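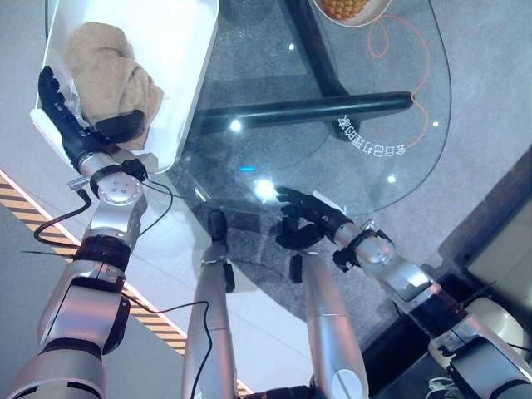 4. Household chore trials

4.1 Tasks and setting

The second part of the study asks whether a two-armed machine with multi-fingered hands can finish ordinary tidying work without help. We picked chores that most adults do without thinking: clearing a table, moving laundry in a bin, wiping a surface, and folding a towel. None of them calls for much strength. All of them involve objects that differ from one home to the next, and two of them involve cloth, which changes shape whenever it is touched.

Trials were run in the Grindstead test area, a tiled room with ordinary furniture. We kept the layout loose on purpose. Earlier work in our group used a fixed bench with matte objects at known positions, and the success rates from that bench did not carry over when the same controller, Lorkum, was moved to a furnished room. The table used in most of the present trials has a round, clear glass top on a black metal base.

Each of the 4 chores was attempted 60 times. An attempt was scored as complete only if the end state matched a written goal and no person touched the robot or the objects after the start signal. Partial success was recorded separately and is not counted in the rates below. Ji-hoon Maeng scored all attempts from recordings, and Ha-neul Ko scored a random subset a second time. Where the two disagreed, the stricter score was kept.

Figure 1. Bin task, seen from head height. The left hand holds the near rim of a white plastic bin with a crumpled beige towel in it. The right hand is over the glass tabletop with its fingers partly open.

4.2 Moving the bin

The bin task was the most reliable of the four. The robot had to take hold of a shallow bin, lift it clear of the table, and set it down on a second surface with the towel still inside. The grip in Figure 1, with the fingers curled over the rim, is the one the controller chose most often. It is a sensible grip for a light container, and people use it too. Its weakness is that the bin can turn about the rim. With one hand on the near side, the far side is free to drop or rise, and the towel inside moves with it.

A tilted bin was not scored as a failure as long as the contents stayed in. We discussed this rule at length. A person carrying a towel would not care about the angle, but a person carrying a bin of screws or loose buttons would, and the same controller would be used for both. We kept the lenient rule for the scores and logged the tilt separately. A two-handed grip was available in the software and would have reduced the tilt, but the planner picked it rarely. It rates a second contact as a cost, and for a load this light the cost was seldom repaid.

4.3 Working over glass

Glass was the largest single source of trouble. A clear tabletop gives a depth camera very little to measure. Much of the signal passes through and comes back from the floor, so the height of the surface has to be worked out from other evidence, such as the objects standing on it. Ceiling lights make this worse. In Figure 1 a bright white glare spot lies near the middle of the table, with smaller points of reflected light across the glass. In several early attempts the controller treated reflections like these as small objects and planned a path to go around them.

The floor under the table causes a related problem. An orange cable and the black bars of the base can be seen clearly through the top, and both have sharper edges than the glass does. On the wiping task the robot twice stopped to wait for an "obstacle" that was below the surface it was wiping. We did not cover the glass or change the floor between attempts. Glass tables are common, and asking a household to remove one before the robot can work would defeat the purpose of the study.

When the hand came down over the table, the Lorkum controller slowed it well before the expected point of contact. The slow approach avoided hard impacts but added a good deal of time. The mean time to clear the table was around 350 seconds. An adult asked to do the same job needed 24 seconds. Most of the difference was spent waiting for a new height estimate, with the arm standing still.

4.4 Cloth

Lifting a bunched towel out of a bin is easy, since almost any fold will do as a place to grip. Folding it afterward is much harder. The robot has to find two corners, and on a crumpled towel the corners are usually hidden inside the heap. The method we used, which we call Drisov after the software package it grew out of, lifts the towel by any point, lets it hang, and looks for the lowest corner. It then takes that corner with the other hand and repeats the step.

Drisov found a first corner in most attempts. The second was often lost when the cloth swung or brushed against the arm. Color also mattered. Pale towels over a pale floor gave weak outlines, and the search was more likely to settle on a crease in the middle of the cloth. Folding had the lowest completion rate of the four chores, and we would not call the present system able to fold laundry in any useful sense.

4.5 What counts as doing the chore

The completion rates say less than they seem to. A robot that moves a bin from one table to another has done the chore as we wrote it down, but a person who tidies a room also notices the bowl that should go to the kitchen and the cable that somebody might trip on. Our controller was given one goal at a time and ignored everything else unless it blocked the path. Kong, the task planner described in Section 3, can put several goals in order, but it cannot yet decide that something is a goal in the first place.

Supervision is the other missing cost. A trained operator stood within reach of the stop button for every attempt. If that time is added to the time the robot took, no chore in the set was cheaper to hand over than to do by hand. The bin task came closest. Section 5 looks at whether one operator can watch more than one robot, using the trials we ran in August.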